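3.2 Delineamento e procedimentos

O estudo acompanhou 80 adultos que declararam, no questionário inicial, o propósito de reduzir o tempo diário de uso recreativo do telemóvel. Os participantes foram distribuídos por duas condições. Na condição Kirndale, registavam todas as noites, em papel, as ocasiões em que tinham recorrido ao aparelho sem intenção prévia. Na condição Vollside, definiam semanalmente um período fixo sem ecrãs, a ocupar com uma tarefa doméstica ou manual à escolha. O acompanhamento teve início em abril e prolongou-se por 11 semanas.

A adesão foi avaliada por meio de um diário estruturado de 4 itens, adaptado da escala Treloar de autorregulação quotidiana. Considerou-se completo o percurso dos participantes que entregaram o diário em todas as semanas, critério cumprido por 51 pessoas. Os diários parciais foram conservados para a análise qualitativa, mas excluídos dos modelos de regressão.

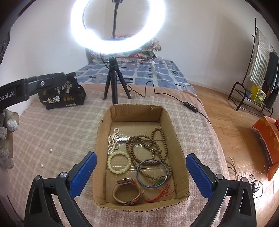
Figura 1. Objetos pessoais numa caixa de cartão: colares e uma pulseira de contas, relógio de pulso e fio vermelho.

No que respeita à escolha das tarefas, a condição Vollside não impôs qualquer lista prévia. Os relatos indicam preferência por atividades curtas, com princípio e fim reconhecíveis, como cozinhar, arrumar ou fazer pequenas reparações. Vários participantes mencionaram dificuldade em manter o período fixado quando este coincidia com o final do dia de trabalho, e alguns transferiram-no para a manhã sem comunicar a alteração à equipa. Tais alterações foram codificadas como desvio ao protocolo apenas quando implicaram a redução do período acordado.

A codificação dos relatos foi efetuada de forma independente por dois avaliadores, com recurso à grelha Zelen. As divergências resolveram-se por discussão, mantendo-se em arquivo a classificação original de cada avaliador. A base de dados foi encerrada em 12 de junho de 2022, e os diários recebidos após essa data não integram os resultados apresentados na secção 4.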